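4.2. La feuille comme lieu : disposition des petits objets sur un plan clair

Nous avons laissé entendre, à la fin de la section précédente, que la position d'un petit objet sur une table ne se laisse pas bien saisir tant que l'on s'en tient à sa distance aux bords. Il nous faut à présent y revenir avec un peu plus de patience, car c'est en relisant les notes de la campagne Nero que nous avons compris à quel point une simple feuille de papier, vierge, posée à plat sur un plateau, suffit à réorganiser ce qui l'entoure. Le lecteur voudra bien nous pardonner de nous attarder sur un accessoire aussi modeste ; il nous a occupés tout un mois de décembre, et nous avons fini par nous y attacher.

Rappelons le matériel. Le plateau est recouvert presque entièrement d'une surface blanche tirant sur le gris, qui laisse à découvert, du côté opposé à la personne, une bande de bois clair. Nous avions d'abord songé à un revêtement Heltex plus sombre, qui aurait fait ressortir le papier, mais les essais préliminaires nous en ont détournés : la feuille y prenait l'allure d'une cible, et l'on se mettait à viser. Blanc sur blanc, elle se fait plus discrète, et c'est dans cette discrétion que les habitudes de rangement nous semblent reparaître. La consigne tenait en une phrase, « installez ces choses comme il vous convient », et nous n'avons jamais précisé si la feuille faisait partie des choses en question.

La figure 2 montre une disposition que nous appelons « en tête » : la feuille est orientée en hauteur, du côté de la personne, et le bouton rouge cerclé de noir se trouve juste au-delà, vers le milieu de la surface blanche. Le papier reste entièrement libre.

Figure 2. Disposition « en tête » : bouton rouge placé au-delà de la feuille. 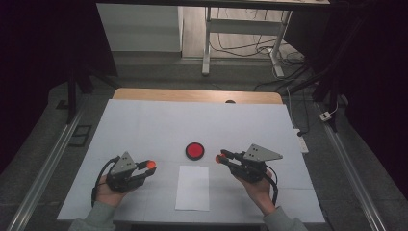

Pourquoi placer l'objet hors de la feuille alors que celle-ci offre une surface toute prête ?
La feuille est comprise comme un espace à garder disponible, pour écrire ou pour déposer autre chose, et l'objet se range à sa lisière, là où il reste à portée sans l'occuper.

Cette lecture s'accorde assez bien avec les relevés. Sur les 970 placements retenus après vérification, 417 relèvent de la disposition « en tête », ce qui en fait la catégorie la plus fournie de notre grille. Les autres se partagent entre les placements latéraux, les placements sur la feuille elle-même, et une catégorie résiduelle que nous avons baptisée, faute de mieux, « au large », où l'objet paraît avoir été posé sans égard pour le papier. Les 20 personnes sollicitées ont toutes produit au moins une disposition « en tête » — y compris celles qui, dans l'entretien, assuraient n'avoir pas prêté attention à la feuille.

Nous voudrions insister un instant sur l'orientation du papier, que la grille d'Aerts, dont nous sommes partis, ne prévoyait pas de coder. Une feuille dont les bords suivent ceux de la table invite à l'alignement, et l'on voit volontiers l'objet venir se centrer sur l'un de ses petits côtés. Une feuille de biais, en revanche, propose deux systèmes de repères à la fois, le sien et celui du plateau, et il faut bien que la personne choisisse, ou qu'elle renonce à choisir. Nous avons donc ajouté à la grille une rubrique pour l'angle, remplie à l'œil et en deux passages, sans prétendre à une précision que le protocole n'autorisait pas. Les cas où les deux passages divergeaient ont été tranchés en commun, parfois au terme de discussions plus longues que l'enjeu ne le méritait.

La forme de l'objet intervient elle aussi, et sans doute davantage que nous ne le pensions en rédigeant le protocole Trovon. Un objet plat et circulaire n'a ni avant ni arrière : il ne peut pas être « mal tourné », et toute l'attention se reporte sur l'endroit où il se trouve. Dès que l'objet prend un peu de hauteur, il faut en outre décider sur quelle face il repose. La pièce de la figure 3, d'un rouge orangé translucide, évoque une courte bobine ou deux anneaux arrondis empilés, celui du dessus percé d'un trou rond, celui du dessous un peu plus plat et plus large. Le papier, tout proche, est cette fois de biais sur le plateau blanc.

Figure 3. Pièce rouge orangé à deux anneaux, près d'une feuille posée de biais.
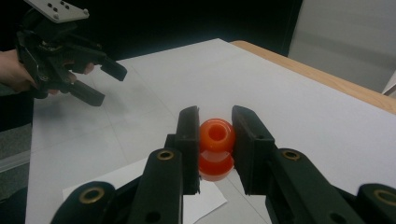 Frans Dekker, à qui nous avions soumis une première version de cette section, nous a fait remarquer que nous prêtions beaucoup à la feuille et bien peu au plateau : selon lui, une personne assise pose d'abord les choses là où son bras s'arrête sans effort, et le papier ne fait que se trouver sur le trajet. Il ajoutait qu'une nappe à carreaux nous aurait sans doute fait écrire un tout autre article.

L'objection est sérieuse et nous ne pensons pas pouvoir l'écarter avec les seules données dont nous disposons. Il faudrait, pour bien faire, reprendre la consigne sans aucun papier, puis avec une feuille placée loin de la zone d'atteinte habituelle, et comparer les nuages de points. Nous nous bornerons à noter que les placements « au large » ne se regroupent pas nettement à une distance constante du bord, comme on s'y attendrait si la longueur du bras décidait de tout. Reste la question de la nappe, que nous reprenons en 4.3 à propos des surfaces à motifs.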